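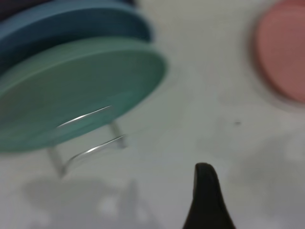 Green and blue plates in the wire rack, pink one off to the right.

Thread: Wire plate rack vs. stacking in the cabinet
Board: Kitchen & Dining > Storage
14 replies, page 1 of 1

pumov_kitchen
Posted 1/20/21

I'm trying to decide whether to keep my everyday plates upright in a rack or go back to stacking them. The photo is the rack on my table. It's thin silver wire, curved loops that the plates lean into. I got it for drying, but the plates have ended up living there full time and I like being able to grab one without lifting the others.

Two questions. Does a wire rack wear the rims if plates go in and out all day? And does anyone have one of these mounted inside a cabinet? My shelf is 16 inches high inside, so height is fine, but the shelf itself is melamine and I don't want marks on it.

Table is white, if that matters for the marks question. Just one tiny dark speck on it so far.

odik77
Stack them. Plates have been stacked forever. A rack takes three times the shelf for the same number of plates and you still have to put the bowls somewhere.

tinroof
Depends on how many you own. With a small set I'd use the rack. With a big set I'd stack.

On the rims, I have stoneware in a coated rack and no wear after years. Bare wire can leave gray lines on a matte glaze. They look like scratches but they're metal rubbed off onto the plate. Bar Keepers Friend takes it off. Is yours coated?

pumov_kitchen
I don't think it's coated. It's just bright wire. I haven't seen gray lines but the green one is mottled, so I might not notice. I'll check under a lamp tonight.

wondell_st
The legs are what I'd worry about. Those slanted wire legs put all the weight on small points. On melamine you will get dents eventually. I cut up a rubber shelf liner and put the rack on that. Cheap fix, and the rack quit sliding too.

odik77
So now it's a rack plus a liner plus Bar Keepers Friend. A stack needs none of this.

tinroof
A stack of matte plates needs felt or paper between them or the foot of each plate grinds on the one under it. I've bought those felt rounds. They were more than a rack.

odik77
I've never put anything between plates in my life and mine are fine.

wondell_st
Are yours glossy?

odik77
Yes.

wondell_st
That would be why. The unglazed foot ring is what does the damage and matte glaze shows all of it. Flip one of yours over and run a finger around the ring. If it's rough you can sand it with wet 200 grit, finer if you have it. Wear a mask or keep it wet the whole time, the dust is bad for you.

miranda_b
I ran plates upright in a cabinet for a long time and went back to stacking, so I'll give the other side. Getting them out was easy. The trouble was the tilt. If the slots are wide for your plates they lean, and when you take out the front one the next one shifts. I chipped two that way, both on the rim, both because I was in a hurry. A rack with narrow slots would have been okay.

Pumov, your plates look pretty tilted in that picture. Do they move if you touch them?

pumov_kitchen
They lean but they don't rock. If I pull the green one forward the blue one stays put. The slots are a little generous, I'd agree with that. I don't let anyone put them in at 90 miles an hour.

Checked under the lamp. There is one faint gray line on the back of the green plate, low down, where a loop touches it. It came off with baking soda and a wet cloth, so tinroof was right about what it is.

tinroof
Good. It'll come back but it'll come off again.

You can also slide clear aquarium tubing over the wire where it touches. Slit it lengthwise with a utility knife. It doesn't look like much but it works.

odik77
Aquarium tubing. Okay.

miranda_b
Tubing holds water if you use the rack for drying. I'd do it only if the plates go in dry — otherwise you get black stuff inside the slit after a couple of months.

wondell_st
Agree with Miranda. Dry storage only.

pumov_kitchen
Here's where I've landed. Rack goes in the cabinet on a piece of liner, everyday plates only, and they get dried first. No tubing for now. The rest get stacked on the upper shelf with paper towel between them until I find something better. I'll sand the foot rings on the stacked ones when it's warm enough to do it outside.

If the liner marks the melamine I'll post again.

odik77
Some liners do stick. Get the kind with no adhesive and lift it once in a while. Still think you should stack them all.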